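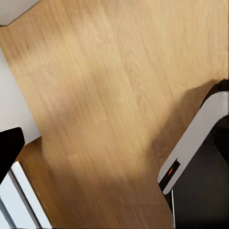 The Traltwood group has completed its second round of trials on recovery behaviour in simulated household manipulation. The question was a narrow one: whether a policy trained with deliberately perturbed wrist poses would re-centre on its target sooner than the Hallenex baseline.

Training used 2,766 simulated episodes, with a further 1,324 held back for evaluation. Perturbations were applied before the approach phase and limited to 40 millimetres of displacement.
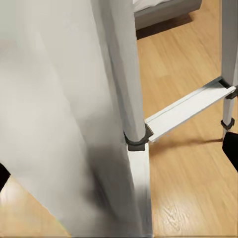 Partial views remain the principal source of error in our evaluation set. Thin structures are especially difficult at close range. With a step ladder between the fingers, the wrist view offers a grey rail, a white step and its black plastic fittings, while a blurred white surface takes up much of the left side. Glare on the floorboards adds a second bright region near the leg — a pattern the Grurnumard depth module has tended to misread as an edge.

The perturbed policy performed better on furniture and no better on small objects. A longer run of 3,000 episodes is planned for March, with revised lighting.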